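Unit 6: Conveyors, Trays and Kitted Parts
Course handout, Assembly Operations I
Instructor: Trinidad Calvo
Bench sessions: Candela Alcaraz, Wednesday afternoon

Read this before the bench session. Sections 1 to 3 cover the vocabulary you will need. Sections 4 and 5 are the working part. Bring a pencil and the blank kit sheet from the back of your binder.

1. What a kit is

A kit is a set of parts gathered for one job and delivered together. In computer assembly the kit usually goes to the bench on a tray. The person at the bench should not have to walk to a shelf, open a bag or look for a screw. If something is missing, the kit goes back whole. Do not borrow from the next tray. Borrowing fixes one unit and breaks the count on two.

The opposite arrangement is line-side stock, where each part sits in its own bin and the assembler picks as needed. Line-side stock works well for parts that are cheap and used on every unit (screws, standoffs, cable ties). It works poorly for processors, memory and cards, where the type changes from order to order and a mix-up may not show until test.

Most real lines use both. In the Canus case you read for Unit 5, fasteners were line-side and everything else was kitted.

2. Conveyor types

Belt. One continuous surface. Quiet and gentle, good for small loose items. Harder to stop one item while the rest keep moving.

Roller. Cylinders set across a frame. Fine for boxes and totes with a flat, stiff bottom. Small trays can dip between rollers if the spacing is too wide. The usual rule is that at least three rollers should be under the load at all times.

Slat. Flat or slightly shaped bars carried side by side on a chain. Stiffer than belt and flatter than roller. There is a groove between each pair of slats, and small hardware that falls will end up in the groove.

Side rails keep the load on the conveyor and often carry a channel for sensors, stops or guides. Rails are not shelves. Do not set tools on them.

You will not be tested on chain pitch or drive sizing in this unit. That comes back in Unit 9.

3. Tray features

Know these terms. They appear on the quiz and on every kit sheet.

Recess: a sunken area shaped to a part. It locates the part from the sides.

Raised holder: a form that stands up from the tray floor and supports or grips a part from below or around.

Corner brackets: pieces at the corners of a square position. They leave the sides open so fingers or a tool can reach the edges of the part.

Edge slot: a narrow position that holds a card upright. It saves floor area and keeps the faces of the card from rubbing.

End wall: a short wall that limits travel in one direction.

Overhang: any part that extends past the outline of the tray. Overhang must be noted on the kit sheet with the side it is on.

A tray with rounded corners is easier to handle and less likely to catch on a rail. It is also easier to load backward if there is no key mark, so look for one before you start.

4. Reading a loaded tray

Work in the same order every time. The order we use is long parts, square parts, upright parts, small hardware. Long parts come first for a simple reason: they are the ones that reach over the rail and can hit something.

For each part, answer three questions on the sheet.

Is it in a position made for it?
Is it inside the tray outline?
Can it be lifted without touching its neighbor?

If the answer to the second question is no, write OVERHANG and the side. Then leave the tray alone until the conveyor is stopped and locked. Do not push a long part back into line with your hand while the slats are moving.

Processors get extra care. Touch the edges only. Do not press on the face or turn the part to make it look straight.

If you can't name a part, describe it: "small metal bracket," "black card on edge." A plain description is better than a wrong name. Full credit is given for it.

Practice tray. Fill in a sheet for the tray below, then compare with the notes that follow in Section 5.

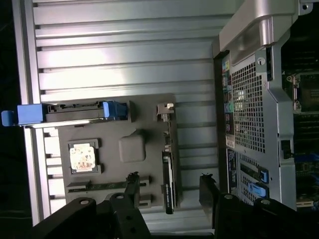

5. Notes on the practice tray

Long part. Most people find this one right away. It is the black and metallic component with the blue plastic ends, and it reaches past the left edge of the tray and over the side rail. The correct entry is OVERHANG, LEFT. There is a gray end wall immediately to its right, and you should list it.

Square part. The processor is in the square holder with corner brackets, lower left. Its face is pale and carries small brown and reddish marks. Write down marks like these but do not guess at the cause. "Marks on face, refer to inspection" is enough.

Upright part. One slim black card, on edge, right side.

Small hardware. A metallic bracket near the upper right corner. Several students last term skipped it.

The smooth gray form near the middle is part of the vocabulary question. "Raised form, roughly square" is accepted.

6. Before the bench session

Review the Jusarwood kit sheet from the Unit 5 packet. It has 2 errors in the overhang column. Find both.

Your station will have a stack of blank sheets and a Trirko tray gauge. Check the gauge against the reference block before you use it and initial the card.

The bench exercise is worth 100 points. Late sheets lose 10 points per day. Questions about grading go to Trinidad Calvo. Questions about station assignments go to Candela Alcaraz.

Reading for next time: the Åberg chapter on stops and escapements, first half only.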